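Home | Courses | Kit hire | FAQ | Contact

Teaching by hand: common questions

Do I need to know how to program?
No. You either hold the arm and move it through the job, or drive it from the desk with the hand controller. The software records both in the same way.

Which should I choose?
Guiding by hand suits slow work close to a surface. Use the controller if you would otherwise be standing in the camera's view.

How many times must I show a task?
For opening a cupboard door we ask for 33 good runs. Vary the starting position a little each time.

What if I make a mistake?
Press stop, discard the run and start again. Please don't patch it up halfway through.

Can I practise on my own furniture?
Yes, at the Mullside workshop, if it fits through the door. Ring Gordon Fraser first.

When should the finger tape be changed?
When it no longer grips. Spare rolls are in the kit box. 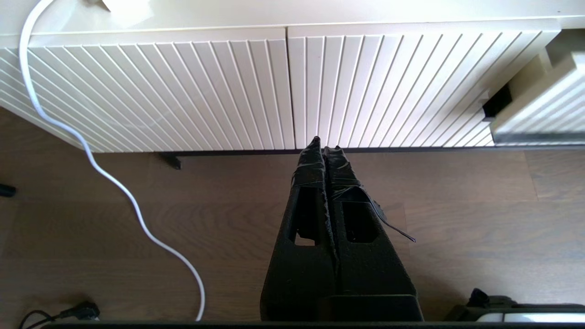

Hired kits come back to Tindalstead with the recordings still on the drive. We copy them and send you a link.

Contact us | © Fatico 2018 | Back to top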